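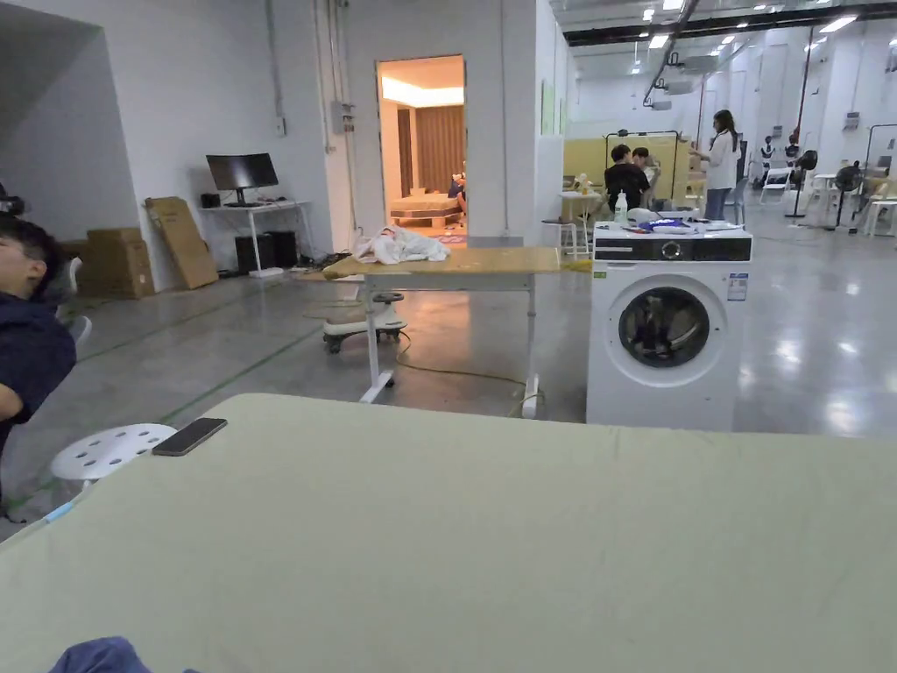
June, equipment planning, second pass

Went over the Vuvo quote again before lunch. 3285 for the gripper upgrade, and that is per arm. The sales sheet says it handles "household textiles." Which ones? A pillowcase, flat on a table, in their video. I want to see it pull a twisted sheet out of a drum before we pay for two.

Lidis is cheaper on paper. Then you add the mounting plate, the cable set and the license, and the license renews every year. Wrote back asking for one total. Got a brochure.

Where the money would do some good, in my opinion:
- a second height-adjustable table, same as the one by the washer. We lose time on every changeover between folding and loading.
- cable covers for the floor. Green cord between the table and the washer is a trip line for people and a snag for wheels. 97 for the set, order it now.
- spare fingertips, 5 pairs. We go through them.

Not convinced we need a second washing machine. The argument is that a policy trained on one front loader won't open another. Probably true, but a different door off a scrap unit would tell us the same thing for almost nothing. Asked Mekonnen what they have in the yard.

Skekumel wants a deposit to hold the demo base for 3 weeks. No. They can bring it here, run it on our concrete with our tape lines down, and we'll talk after.

To do: payload numbers from Vuvo at full reach, in writing. Measure the doorway at the back against the Skekumel base width.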